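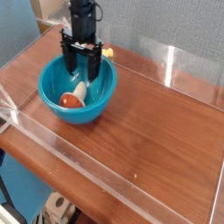 Photo: Joscha Weidemann / Flenitz

Website rebuild: progress report to the Massawe fund

June 1, 2021
By Upendo Nyanda
4 min read

This report covers work on the Revdale business directory site since the April report. The grant conditions ask for an account of progress against the agreed work packages, spending to date and any change to the plan.

Page templates

The old site used 11 separate page layouts, most of them copied from one another and then edited by hand. These have been reduced to four: home page, listing, article and contact form. All four are built and in use on the test server. The listing template was rewritten once during the period after traders in Trastthorpe asked for opening hours to appear above the map on small screens. The home page still carries the old banner text, and replacement wording is with Wekesa Rweyemamu for approval.

Moving the content

Listings have been exported from the old database and loaded into the new one. The export did not keep accented characters, so Erick Shemweta wrote a short script to repair them from the last full backup. Entries with no working email address have been held back and will not be published until the trader replies. News articles dated before the last redesign will be kept as plain pages without images - their image links were already broken on the old site.

Page speed and access

Style sheets have been merged and unused fonts removed. Images are now resized when they are uploaded, and the map loads only when a visitor opens it. Arash Jalali carried out the accessibility check and recorded nine faults. Five have been fixed, including missing labels on the search form and poor contrast on the menu. The remaining four concern the date picker on the events form. We propose to replace the date picker with three plain text boxes, which can be done within the existing budget.

Hosting

The new hosting contract is signed and the test site has been moved across. Nightly backups are running. One restore was tried in full and completed without errors, although the site settings file had to be copied separately. It has now been added to the backup list.

Spending

Design and template work is complete and within its budget line. Content transfer has run over by five days of staff time, owing to the character repairs. We ask for permission to cover this from the training line, where two sessions have been merged into one.

Next period

- Replace the date picker and repeat the accessibility check
- Set up redirects from the old page addresses
- Train listing editors in Trastthorpe and Revdale
- Switch the domain to the new server

The domain switch depends on the current registrar releasing the name. The request has been sent and we are waiting for the transfer code.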